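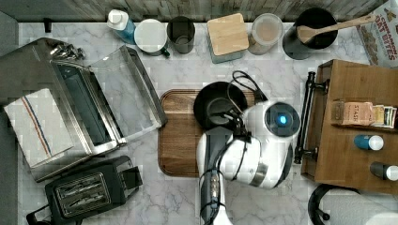 Counter layout, small kitchen: where does a hot pan go?

marl_25
Marble-pattern counter, toaster oven on the left with the door open half the day, two-slot toaster in front of it, tea tray on the right. The only clear landing spot is the middle, so the frying pan gets parked on the wood cutting board. Is this bad for the board? It is a Rullden, oiled in November. I can move the tea if I have to.

pivot_joint
Short contact is fine. Long contact with a pan straight off a burner will scorch the wood and can open a glue joint. Let it cool on the burner for 10 minutes first.

marl_25
The burner is usually needed for something else.

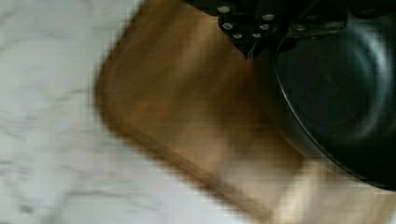
I should add that the board is also the prep surface, so whatever I do has to come off quickly. A fixed rack is out. I had a Hovari trivet, but the feet slid on the counter.

tessellate
Disagree with pivot on the glue. I have put pans on a Kopecký end-grain board for years — one faint ring, no movement. The weak point is the towel on the toaster oven. Get that away from the heat before you worry about the board.

pivot_joint
End grain is a different case. Agreed on the towel.

marl_25
Towel noted, it can go on a hook. Would a silicone mat under the pan be enough?

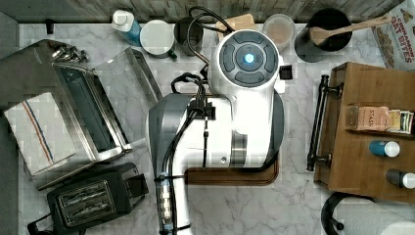 sub_counter
A mat works if it is thick. Mine is a Mater, nearly 2 mm, and the heat still comes through. I would shift the toaster to the back row, move the mug and the glass to a cabinet, and put a cast iron trivet where the toaster was.

tessellate
Toaster against the backsplash needs clearance above it. Check the manual.

marl_25
Nothing hangs over that stretch. I will measure the cord tonight.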